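3.2 台面物品的组合与容器的中介作用

前一节从柜体与抽屉的角度讨论了小户型厨房的收纳容量。本节转向台面。在既有的住宅研究中,台面通常被处理为操作面积的一部分,其上的物品则被视为对操作面积的占用。这一处理方式便于计算,却难以解释入户访谈中反复出现的一种情形:受访者认为台面“够用”与否,与剩余面积的大小并无稳定的对应关系。部分住户的台面剩余面积较小,但主观评价较高;另一部分住户的台面几乎空置,却仍表示不便。Jadoon与Joo在Relside社区的前期工作中已注意到这一现象,并建议将物品之间的承托关系纳入观察范围。本文沿用这一建议,并作出相应的操作化界定。

本文所称“承托关系”,指一件物品经由另一件物品与台面发生接触的状态。据此,台面物品可分为两类。第一类为直接置物,即物品底面与台面直接相接,如电器、锅具及独立放置的瓶罐。第二类为间接置物,即物品由托盘、支架、挂架或带盖的盒体承托,台面所承受的是承托物的底面。承托物本身归入直接置物,但在编码时另行标记。若同一承托物兼有收纳与承托两种用途,例如盒内存放物品而盒盖上另置物品,则同时记录两项,不作取舍。

样本来自Relside与Lau两个社区,共计200户,取得有效台面记录465份。每户记录次数不等,主要取决于住户的时间安排。记录内容包括台面上全部可移动物品的类别、底面形状、承托方式以及与相邻物品的间距。墙面挂件及固定龙头不在记录之列。编码工作由两名研究人员分别完成,出现分歧的条目由第三人复核后确定。凡因遮挡而无法判定用途的物品,一律归入“未定”类,不依据其位置推断用途。

从记录结果看,间接置物主要依托四种形式:平托式、立插式、悬挂式与盒顶式。四种形式在占地方式上差别明显。平托式以托盘、浅篮为代表,其底面积通常大于所承物品的底面积之和,就面积而言并不经济。立插式以碗碟架为代表,通过使盘面竖起或倾斜,将较大的水平投影转化为较窄的条状占地。悬挂式借助立柱获得高度,占地部分限于底座。盒顶式则利用收纳盒的盖面,在不增加占地的前提下形成第二层置物面。图3所示的台面布置兼有上述几种形式,可作为后文讨论的参照。

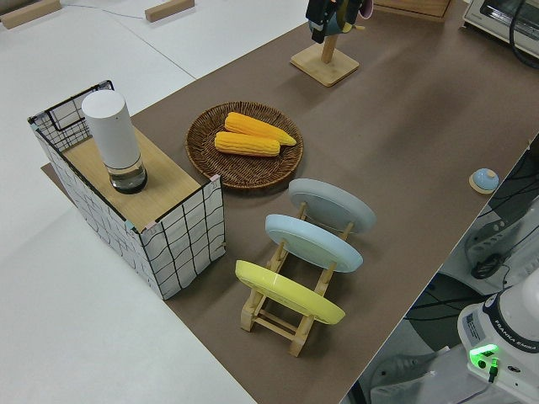
图3 台面物品的承托形式:深棕色编织圆托盘与玉米、浅色木质碟架与三只圆盘、带浅色木质顶板的网格纹收纳盒

图3中的圆形编织托盘属于平托式。两根黄色玉米并排置于盘内,凸起的盘沿将其限定在一个明确的范围之中。玉米一类的长圆形食材在平整台面上容易滚动,住户在访谈中多将托盘的作用归结为“归拢”,而较少提及节省空间。由此可以认为,平托式的主要贡献在于边界的建立。对于需要暂时停留于台面、随后即进入清洗或烹煮环节的食材,这种边界还具有整体移动的便利:清理台面时,住户只需移动托盘一次,不必逐一拾取其中的物品。

碟架的情形有所不同。图中三只圆盘分别为浅灰色、浅蓝色与亮黄色,均斜立于横档之间。若将三只盘子平铺,所需台面将明显增加;若将其叠放,占地虽可减小,但取用下层盘子时须先移开上层。立插式兼顾了占地与单件取用两方面的要求,在日常使用频率较高的餐具中采用较多。需要指出的是,立插式对器形有一定的选择性,深碗与带柄器皿在同类支架上的稳定性较差,相关住户往往另设沥水篮加以补充,两件承托物并置后的总占地有时反而超过叠放。

盒顶式在既有文献中讨论较少。图中的收纳盒以白底黑色网格纹织物为侧面,配有细黑线框,其上覆以浅色木质板面,一件白色圆柱形物品立于板面后部偏左处。该物品的用途依前述规则不作推断,编码时记为“未定”。就承托关系而言,板面构成了一个高于台面的平整区域,使盒体在收纳之外又承担了小型置物架的功能。但这种双重用途也带来限制:凡需揭开顶板取物的盒体,板上物品越多,开启越不便。访谈中有住户表示,盒中所存之物因此逐渐固定为不常使用的备用品。盒顶的便利在一定程度上以盒内的可达性为代价。

图3上方另有一座方底立柱式木架,顶部悬有一件深色物品,归入悬挂式。悬挂式在两个社区的样本中均以杯具为主,但亦有用于小型工具者。此类木架的底座面积较小,立柱周围却常形成一圈不宜放置高物的区域,其实际影响范围大于底座本身。本文在计算占地时仅计底座,在分析间距时则将悬挂物的水平投影一并纳入。图中右上方的白色烤箱属直接置物,其黑色线缆沿台面一侧垂下。电器的位置受插座与线缆长度约束,在重复记录中变动较少,其余承托物多围绕电器所余的区域进行安排。

为检验承托关系与主观评价之间的联系,本文选取14户进行追踪访问,并逐件登记其台面物品,累计约1,750件次。追踪结果显示,间接置物比例的提高通常伴随着较高的整理意愿,但该趋势在食材类物品中并不稳定。食材在台面上停留的时间短,承托物的有无受当日采购与烹饪安排影响较大。餐具类物品则表现出较强的规律性,碟架与杯架一经设定,其位置在二月的两轮回访中大多保持不变。这一差异提示,将食材与餐具合并计算的做法可能掩盖两类物品各自的变化方式,后续分析因此对二者分别处理。

上述讨论尚有若干限制。其一,台面记录反映的是某一时刻的布置状态,不能据此推知物品停留的时长,也不能判断某一布置是否为住户的惯常安排。其二,承托形式的划分以外部可见的接触关系为准,盒体内部的存放情况仅在住户同意开启时予以登记,缺失较多。其三,两个社区的厨房平面相近,所得结论能否适用于台面进深较大的户型,尚待进一步考察。下一节将在区分食材与餐具的基础上,讨论台面整理的先后次序及其与烹饪流程的关系。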